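Markatmont Walking Association -- Member Forum

Home | Routes | Huts | Notices | Forum | Log in

Last updated: July

Route Notices > Northern Section > Ghoneim Ridge by the east approach

Opened by K. Böttcher, Route Secretary, July

**K. Böttcher**

Members are advised that the east approach to Ghoneim Ridge has been reopened following repairs to the path above the second stream crossing. The association asks all parties to read this notice before setting out and to use this thread for reports on the condition of the route.

The walk begins at the Trundik trailhead and follows the forest road for a mile and a half. At the gate the path leaves the road to the left and climbs beside the stream. It crosses the water twice. After the second crossing it turns away from the stream and gains 671 feet to the saddle, where it meets the ridge path. Parties may then continue north to the summit and return by the west side, or come back the way they came.

The full circuit should be treated as a day of 5 hours at a steady pace, without stops. Parties with new walkers should allow more. The board recommends that no party start up from the second crossing later than noon.

Kai Böttcher
Route Secretary

**northslope_m**

Thank you for the notice. I walked the circuit with two other members and can confirm that the repaired section is in good order. The new stone steps are firm and the drainage has been cut on the uphill side.

I must disagree with the stated time. Our party is neither young nor fast, and we completed the circuit in 4 hours with a lunch stop on the saddle. A published time that is too long discourages members who could manage the walk very well.

**K. Böttcher**

The report on the steps is appreciated and has been passed to the path crew.

The published time is set for the slowest member of an average party and is measured from the trailhead parking area, including the forest road in both directions. May I ask whether your time was taken from the gate?

**northslope_m**

It was taken from the gate. We had permission to park there. I accept that this makes a difference, though I do not accept that it makes an hour's difference.

**Ngan_T**

I write as a leader for the Foltel branch. I would ask that the longer time stand. On our last branch outing we had eleven walkers, and the descent on the west side took us longer than the climb. The upper part of that side is loose and narrow, and walkers must go down one at a time in two places. A small party will pass through quickly. A branch party will not.

I would also ask the association to correct the printed map. It shows the west path leaving the summit on the north side of the cairn. The path on the ground leaves from the south side. Two of our walkers followed the map and had to be called back.

Ngân Tôn
Foltel Branch

**old_gaiters**

With respect to the previous post, the path on the ground leaves from both sides. The northern line is the original one and is the line shown on the map. It is fainter now, but it rejoins the other below the first band of rock. I have used it for many years and consider it the better of the two in wet weather.

**Ngan_T**

I have no doubt that a member with long knowledge of the hill can follow it. I could not recommend it to a group, and I do not think a map issued to all members should send them that way.

**K. Böttcher**

Both points are noted. The map question will be placed before the routes board. Until the board has ruled, leaders are asked to use the southern line, which has been marked at the top with a short post.

For the convenience of members, the standing arrangements at Trundik Hut are repeated in this thread. The hut is open to walking parties for shelter and for the preparation of hot meals. The kitchen may be used by any party that has signed the hut book. Pans and utensils are to be washed and returned to their places, and all food waste is to be carried down. The stove must be turned off at the wall before the party leaves.

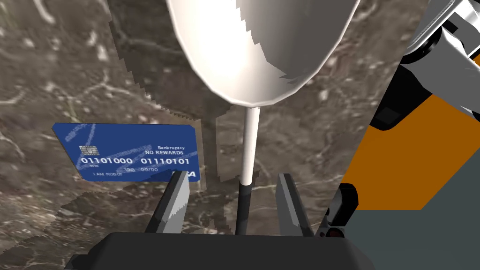
**Parking and Access at Trundik**

The parking area at the trailhead is shared with the forestry company. Members must leave the gate clear at all times. Logging trucks use the road on working mornings from 6 a.m., and parties walking the road in that period should keep to the right-hand side and step off when a truck approaches.

Overnight parking is allowed with a card displayed in the windshield. Cards may be had from any branch.

**pellworth**

Could the Route Secretary say whether dogs are permitted on the east approach? The former notice said they must be on a leash as far as the saddle. The present notice is silent.

**K. Böttcher**

The rule is unchanged. Dogs must be on a leash from the trailhead to the saddle on account of grazing stock. The line was left out of the present notice in error.

**northslope_m**

On the subject of grazing, the fence below the saddle is down for a length of 400 feet or more on the south side. We saw sheep on both sides of it. I do not know whether this is a matter for the association or for the landowner.

**K. Böttcher**

It is a matter for the landowner, who will be informed. Members should not try to repair the fence or move stock.

**old_gaiters**

I wish to return to the noon rule. In July there is light enough on the ridge until well into the evening, and a party leaving the second crossing at two could be back at the gate in good daylight. A fixed hour makes sense in November. In summer it only sends everyone up the hill together, and the saddle becomes crowded.

**Ngan_T**

Daylight is one part of it. The afternoon storms are the other. On the ridge between the saddle and the summit there is no shelter, and the nearest way off is back to the saddle. I would keep noon as the hour for branch outings all year and leave private parties to use their own judgment.

**old_gaiters**

I could support that wording. The notice as it stands says "no party."

**K. Böttcher**

The wording is a recommendation and does not bind private parties. I will propose to the board that the sentence be changed to refer to branch outings, with a separate line on storms for all walkers.

On the walking time, the notice will in future give one figure from the trailhead and another from the gate. Northslope_m is invited to send in a timed log of the circuit, with stops shown separately.

**northslope_m**

I will do so. I expect to walk it again before the end of the month, and will start from the trailhead so that there can be no dispute.

**pellworth**

Please note that the second crossing was over the top of the stepping stones when I went up yesterday after the rain. I turned back. A party behind me crossed higher up by the fallen pine, but I would not have cared to do it with the dog.

**K. Böttcher**

Thank you. A high-water warning has been added to the head of the Northern Section. Further reports on the crossing are requested -- please give the time of day at which the water was seen.

Page 1 of 1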